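Benchtop glove box

A benchtop glove box is a sealed or partly sealed clear-walled chamber that sits on a laboratory table and lets a person handle materials inside it without touching them or breathing the air around them. The user reaches in through gloves fixed to openings in the wall. Small models are also called glove bags (when the walls are soft film), isolation chambers, or simply boxes. They are found in teaching laboratories, repair shops for delicate instruments, museums, plant tissue rooms and some hobby workshops.

Types

Glove boxes are usually grouped by what they are meant to protect. A containment box protects the user and the room from what is inside, such as fine powder or strong-smelling solvent. An inert-atmosphere box protects the contents from oxygen and moisture, and is filled with nitrogen or argon. A third group, sometimes called still-air boxes, only keeps drafts and dust away from the work. Still-air boxes may have no gas connections, and many have open arm holes in place of gloves.

Large floor-standing boxes are built from stainless steel and have their own gas purifiers. Benchtop boxes are lighter and cheaper. Most are cast or extruded acrylic, polycarbonate or molded polyethylene, and a person of average strength can move one with a helper.

Construction

The main parts are the body, the window, the glove ports, the door or transfer chamber, and the fittings for gas and power.

The body of an acrylic box is made from flat sheets joined with solvent cement. The joints are the weakest part. A box that is dragged by one corner, or lifted by its ports, may develop fine cracks along the joints that are hard to find without a leak test. Thick sheet resists this better but adds weight.

The window may be part of the front wall, or it may be a separate panel set against a gasket. Gaskets are commonly black neoprene or silicone foam with rounded corners, as a square corner tends to lift first. A removable window makes it possible to load bulky items, but every removal wears the gasket a little.

Glove ports are rings, round or oval, that pass through the wall. The cuff of the glove is stretched over the ring and held with an O-ring or a clamp band. Ports are usually set 2 to a box, at elbow height for a seated user. Gloves are made of natural rubber, neoprene, butyl or nitrile. Natural rubber is comfortable and stretches well, and it yellows and hardens with age and light.

The transfer chamber is a small side compartment with an inner and an outer door, only one of which is opened at a time. Cheaper boxes have a single door and must be flushed again after each opening.

Placement on the bench

A glove box needs a level surface deeper than the box itself, with clear space in front for the user's forearms. Black bench tops of epoxy or phenolic resin are common in laboratories and stand up well to solvents. They also show dust, smudges and scuffs very readily. Where two bench panels meet, the box should stand wholly on one side of the seam. A box that straddles a seam can rock, and the rocking works on the joints.

The box is often pushed to the back of the table so that the front can be used for sorting, weighing and labeling. This saves space, but it makes the ports hard to reach, and users tend to pull the box forward again for each session. Rubber feet or a thin mat cut down on scratching.

Direct sun should be avoided. It heats the air in the box, puffs out the gloves and shortens their life. 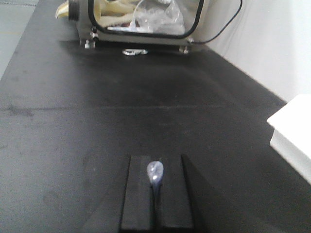
Contents and loading

Everything needed for a task should be in the box before it is closed. A usual set of contents includes a tray, wipes, the tools for the job, spare inner gloves and a plastic bag for waste. The tray keeps small parts together and catches spills. White trays are preferred for dark samples and black ones for pale powders.

Plastic bags, foam and crumpled paper hold air and moisture between their folds. In an inert-atmosphere box they should be opened out flat in the transfer chamber. In a still-air box this does not matter.

Sharp tools are the main cause of glove failure. Blades are kept in a block or under a cap when they are not in the hand. Tweezers with rounded tips are better than pointed ones for most work.

Cleaning and care

Acrylic is washed with water and a mild soap, using a soft cloth. Alcohol, acetone and window cleaners containing ammonia can craze the surface, leaving a web of tiny cracks. Paper towels scratch it. Polycarbonate is tougher but scratches more easily still.

Gloves are checked for pinholes before use by pressing them outward with a little positive pressure and watching for sag. They are dusted lightly with talc on the user's side. Many laboratories replace them every September, before the teaching year gets going, whatever their condition.

Makers

Small boxes are sold by general laboratory suppliers and by a few specialist shops. The Nandine 668, an acrylic model with a gasketed front window, was sold mainly to schools and was supplied with up to 5 interchangeable port covers. Rimach makes a polyethylene box with a hinged top. Lim gloves fit both with an adapter ring. Plans for a home-built still-air box, put out by the Flullville makers' club, use a storage tub and 4 lengths of drain pipe.

See also: Fume hood; Laminar flow cabinet; Desiccator; Acrylic glass

Comments

The adapter ring for the Rimach is a different size on the older boxes. Measure before you order.

Thanks for the part about alcohol. We wiped ours down with it for a year and the front is all crazed. Is there any way to polish that out?

Reply: Light crazing on the surface, maybe. If it has reached the joints I would replace the panel.

Could you add something on static? Our powder sticks to the walls every winter.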